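Fitting a death notice into the paper's word limit, and fixing the online copy

Posted in: Notices and Records

vilela_road
I am writing the notice for my aunt, who died at 83. The Merncombe paper takes up to 100 words at the base rate and charges by the line past that. My draft is well over. Most of the excess is the survivors list, which includes stepchildren and two sets of grandchildren.

The second problem is the online version. The funeral home submits through a system called Drolero, which copies the printed text to a web page automatically. The proof I got back has the maiden name missing and the service time showing as 1:00 instead of 11:00. The home says the print text is correct on their side. I have the print proof as a PDF and the web proof as a link, and the two do not match.

1. Does the heading with her name and dates count toward the limit?
2. Is there an accepted way to shorten the survivors list without leaving out the stepchildren?
3. Who corrects the web copy, the paper or the funeral home?

The print deadline is 3 p.m. and I would like to have both versions settled before then.
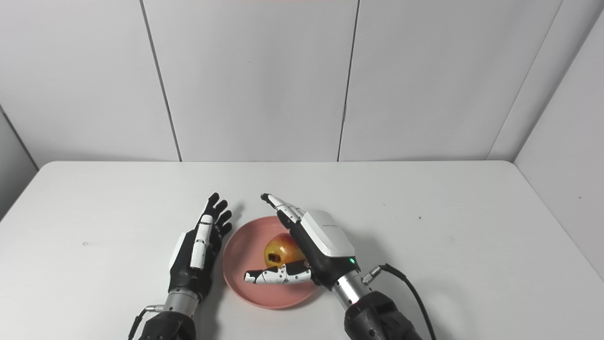
merncombe_desk
Taking these in order.

Heading: it depends on the paper. Many count only the body text and set the name line for free. Some count everything including the dates. The rate card should say "body" or "total." If it says neither, ask for the count on your draft in writing. Do not rely on the number your word processor gives you. Hyphenated names and times like "11:00 a.m." are counted differently from one system to the next.

Survivors: list the spouse and children by first name, with one surname where it is shared. Put stepchildren in the same list as children if the family is comfortable with that. No rule requires the word "step." Grandchildren and great-grandchildren can be given as a group: "also survived by grandchildren and great-grandchildren." On a typical draft that removes 50 words or more. Parents and siblings who died earlier can go in one clause, or be left for the online version, where length usually costs nothing.

Cut these next if you are still over: employer history beyond one line, the names of past residences, and any sentence that repeats the service details.

Web copy: whoever holds the account that submitted it. In your case that is the funeral home. The paper can usually see the record but cannot edit it. Send one email with both proofs attached and list each error with the corrected wording beside it. Phone corrections get lost.

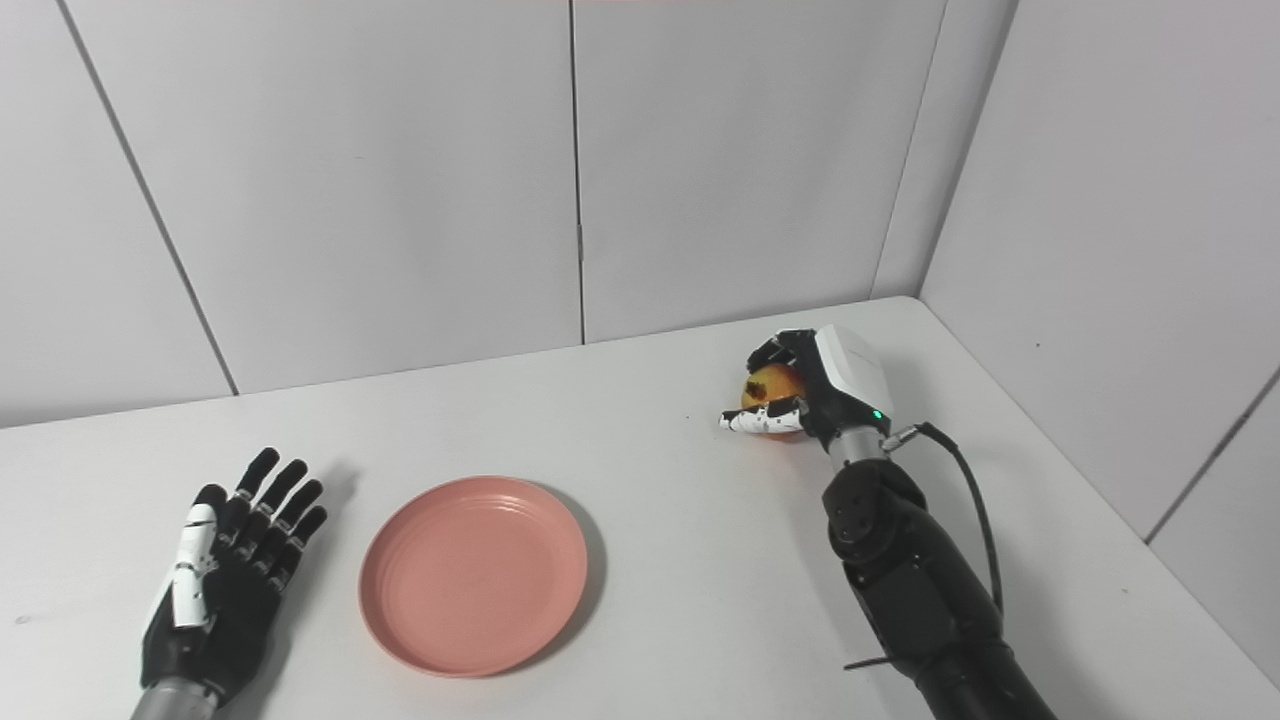
A yellow-red apple and a salmon-pink plate.

tonberg_k
same thing happened with my dad's, the time was wrong on the website and people came late. call the home, keep calling

drolero_user
Adding to the web part of the earlier reply, which is mostly right. The maiden name goes in its own field in Drolero. If the home typed it into the last name field in parentheses, print keeps it and the web page drops it. Ask them to move it to the maiden name field and republish. Editing the body text will not bring it back in the heading.

The service time is also a separate field and does not read from the body. I have seen it cut the first digit when it was pasted in with a space in front. They need to retype it.

The page can take up to 60 minutes to refresh after republishing, so check it again before reporting it a second time. Links that were already shared will keep working.

One correction on group wording. The Tonberg paper will not run "grandchildren and great-grandchildren" without a number for each. Merncombe may be different. Check before you send the final text.

vilela_road
Thanks. The rate card says "body," so the heading is free. The home found the maiden name in the wrong field and is republishing now. Still waiting on the time.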